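Salazar Street Makerspace: Opening Checklist for the Wood and Craft Shop
September round, with comments

Happy fall, everybody! The shop came through the summer in really good shape, and going through it from front to back was a pleasure. Items are marked OK, FIX or WATCH, with comments where there was something to say. If you open the shop this month, please read the FIX items before you turn on any power.

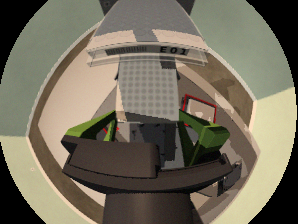

1. Entry and exits

1.1 Front door opens fully, closer works. OK
Swings shut on its own in a nice, slow way. Big improvement over the spring.

1.2 Rear door clear on both sides. FIX
Three sheets of plywood were leaning against the wall next to the rear door, and one had slid partly across the opening. They've been moved to the sheet rack. Please don't park stock there, even for a minute while you find your keys!

1.3 Exit signs lit. OK
Both lit. The test button on the rear one is stiff, so hold it down until you feel the click.

1.4 Main aisle open from front to back. OK
The new floor tape looks great. You can see at a glance where carts belong.

2. Fire safety

2.1 Extinguishers on their hooks, gauges in the green. OK
All good. The one by the finishing bench has a tag that's getting hard to read; a new tag has been asked for.

2.2 Oily rag can has a lid and is emptied nightly. WATCH
The lid was on, but the can was nearly full at opening. Whoever closes, this one is yours. Boiled linseed oil rags can heat up by themselves in a pile, and that goes for rags tossed in the regular trash too.

2.3 Finishes stored in the metal cabinet. FIX
Two cans of varnish were found on the windowsill in full sun. They're back in the cabinet. The cabinet door needs a firm push to latch.

2.4 Smoke detectors tested. OK
Loud. Very loud. Warn people first.

3. Power and lighting

3.1 Panel door closed, front of panel clear. OK

3.2 Cords free of cuts and tape repairs. FIX
The cord on the older Plirkby orbital sander has a nick near the plug, deep enough to see the inner wires. It's been tagged and put in the repair bin. Use the other one, it's the nicer sander anyway.

3.3 Lights over the machines working. WATCH
The tube above the band saw flickers for about 10 minutes after you switch it on. Fine once it warms up, but give it that time before you cut. A new tube is on order.

3.4 Emergency stop on the table saw. OK
Pressed it with the blade running and with it off. Works every time. Try it yourself at the start of your shift, it takes two seconds and it's a good habit.

4. Machines

4.1 Table saw: guard, riving knife and push sticks in place. OK
Somebody made a fresh set of push sticks out of scrap maple and they are terrific. Comfortable notch, rounded handle. Thank you, whoever you are!

4.2 Band saw: blade tension and guides. FIX
The upper guide was set much too high for thin stock. Lower it until it just clears your work and lock it. The wheel doors were both closed, which is great.

4.3 Drill press: chuck key on its hook. OK
On the hook, not in the chuck. Love to see it.

4.4 Bench grinder: gap between wheel and tool rest. WATCH
Still within limits at an eighth of an inch, but right at the edge. It should be reset before the month is out.

4.5 Flistero dust collector: bag seated, hoses clamped. FIX
The clamp at the planer end had worked loose and there was a fine layer of dust all over that corner. Tightened. The bag is three-quarters full, so change it at the next shutdown and wear a mask when you do.

5. Hand tools and benches

5.1 Chisels sharp and stored edge down. OK
They came back from sharpening and they're a joy to use. Keep both hands behind the edge.

5.2 Vises tight to the benches. WATCH
The vise on the window bench has a little play. One bolt was snug, the other took half a turn. Check it again in a couple of weeks.

5.3 Bench tops free of nails and dried glue. OK

6. First aid and personal gear

6.1 First aid kit stocked. FIX
Low on fingertip bandages and out of eyewash. Reorder from Jinton, catalog item 328 for the bandages and 1805 for the eyewash. Until it arrives, use the kit in the front office.

6.2 Safety glasses clean and enough for a full class. OK
There are plenty, including the kind that fits over regular glasses. A few are scratched and have gone in the demo box.

6.3 Hearing protection by the planer. OK

6.4 No loose sleeves, gloves or jewelry at rotating tools. WATCH
Long sleeves come back with the cool weather. Roll them above the elbow, and tie back long hair.

Still open after this round: sander cord, first aid order, band saw tube, extinguisher tag. Initial the sheet by the front door when you finish one of these, and write down anything new you notice at the bottom.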